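## 4. Adjusting the shelves

The Farkstead storage cabinet ships with its shelves packed flat behind the back panel. Set their height after the cabinet is standing where you want it and has been fastened to the wall (see section 3).

**Caution:** Do not load any shelf until all four of its pins are pushed in completely. A half-seated pin can let the shelf tip forward.

1. Decide what will go in each compartment and measure the tallest item. Allow a little extra room for your hand.
2. Find the matching holes on the left and right walls. Count up from the bottom hole on each side so the pins end up level.
3. Push one pin into each of the four holes. Use your thumb only. A hammer will split the hole.
4. Tilt the shelf, pass it in at an angle, and lower it onto the pins. The finished edge faces you.
5. Press down on each corner. If the shelf rocks, take it out and count the holes again.

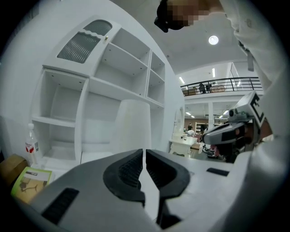 The maximum load for a full-width shelf is 18 pounds, spread evenly. Put heavy things such as books and canned goods in the lowest compartment. The small compartments are meant for mail, folded cloths, and other light items.

**Note:** Spare pins are in the bag marked C. If you run short, order part 204 from the parts desk. Pins from the older Rennie cabinet are thinner and must not be used.

### 4.1 Moving a shelf later

1. Empty the shelf completely.
2. Lift the back edge first, then slide the shelf toward you at an angle.
3. Pull the pins straight out. If one sticks, grip it with a dry cloth and turn it slowly.
4. Repeat steps 2 to 5 above at the new height.

### 4.2 Cleaning

Wipe with a soft cloth and a little mild soap, then dry right away. Keep water out of the pin holes. Do not use scouring powder or bleach on the painted surfaces.

Check the pins and wall fasteners again after the first month of use, and any time the cabinet has been moved. To hang or adjust a door, go on to section 5.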